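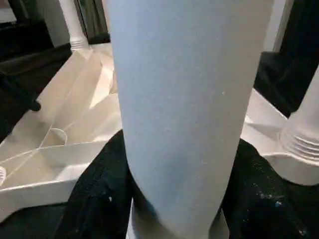
Zulmira Barreto wrote in to say that my last post on fingertip inspection was fine as far as it went, but that it treated the finger as the only part worth checking, when in her experience most of the trouble comes from what the finger is allowed to touch. She would like to see a contact rule written down before any inspection rule. I think she is right, and I should have started there.

So, contact rules for white moulded parts, as we have them now at Potberg. They are a local document and have no standing anywhere else.

The parts in question are glossy plastic, with sloping walls, shallow compartments and the occasional upright post or threaded column. The wrist camera copes badly with them. A bright upper plane and a shaded recess of the same plastic can look like two different objects, and a white rim against a white ledge gives very little edge to work with. Our rule 1 is therefore that no approach may be planned from the wrist view alone. There has to be a second source for depth, and the two have to agree before the speed limit is lifted.

Rule 2 covers threads. A finger must not close on a threaded section. The ridges give an uneven grip and the pads pick up wear lines that then turn up in the force readings as noise. Close on the smooth base below the thread, or don't close at all. The Bech cell ignored this for a while and got through a set of pads in 5 shifts. Under the rule the same type of pad lasted 670 cycles before I pulled it, and it could have gone further.

Rule 3 is about slender posts. Treat every post as fragile unless the drawing says otherwise. Approach along its length where you can, never sideways with the outer face of the finger. The outer face has no sensing on our units, so a sideways brush is simply not recorded. Soledad Palma asked for this one after the Windik trials and I resisted it at first, on the grounds that it rules out some perfectly good paths. It does. We kept it anyway.

Rule 4 is the backing surface. We use black fabric, chosen for contrast, and it does that job well. It also shows every speck, and it folds. A fold can shift a light part by enough to matter, so the fabric is pulled flat before a run and the part is located again afterwards -- in that order. At Dundale they glue theirs to a board. I haven't tried it.

Rule 5 is cleaning. Wipe the finger with a dry lint-free cloth every 100 cycles and log it. A few specks on the finger face are acceptable. Anything on the pad side is not. No solvent on the fingers, as it softened the surface on an older pair and we never got the original friction figure back.

There is one point I have left open. Zulmira wants a fixed clearance figure between the finger and any rim or wall next to it. I would prefer to tie it to approach speed, so that a slow finger may pass closer than a fast one. Her objection is that operators will remember a single number and will not remember a table, and I don't have a good answer to that. The draft has both versions in it, hers first.

If you run something similar and have settled on a clearance, I would like to know the figure and how you measured it. Nominal values from the path planner are less use to me, as ours drift with finger wear. The revised sheet goes up in May, with rule 3 reworded so that it covers pins as well as posts.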